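Lostard kitchen counter, notebook
August 15, 2026

Went back to the pouring jug today. The counter is the light oak one along the white wall, with bottles and tubs kept to the back so there is space at the front for the jug and a glass. The plan is still 500 ml in the jug and one tall clear glass to pour into. Marked the 500 line on the jug in February and it has rubbed off, so use the measuring beaker from the Barroso drawer until it is redone.
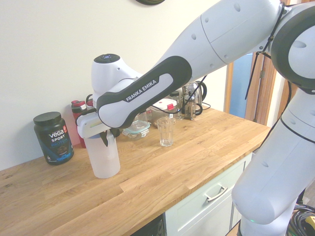 Jug and glass at the front of the counter, protein tub at the far left.

Lids next. We have two spares from Ronditz under order 2438 and they are a tighter fit than the old one. Blue plastic, with moulded recesses that collect bits. Wipe the recesses with a cloth and then

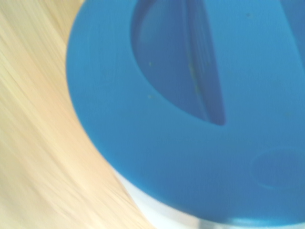
go over the corners with a cotton bud. The dishwasher leaves them dull, so wash by hand. The rim needs a proper dry before the lid goes back on or it slides.

Glass goes on the spout side and stays close to the jug. Keep the red and pink bottles against the wall.

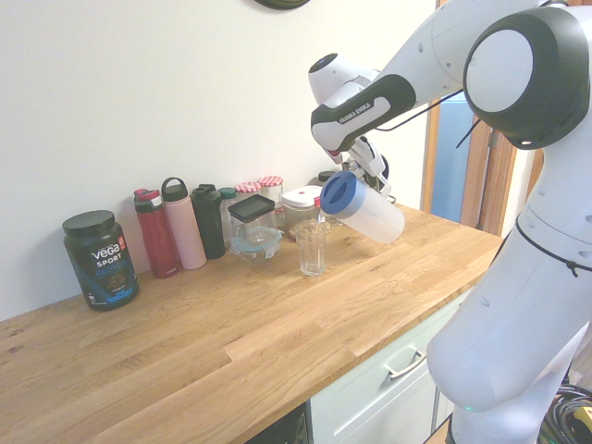 Lerkance Workshop, Kitchen Bench Group

Check the angle with the jug empty before filling anything. Full to the brim it takes nearly 900 ml, too much for one glass. Tea towel within reach. If the ribbed glass is out, that one will do as well.

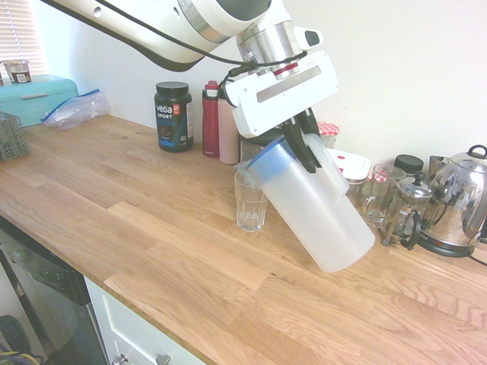 To do
Redraw the fill line, 44 mm below the rim.
Put the French press and glass mug in the cupboard.
Find a lid for the beaker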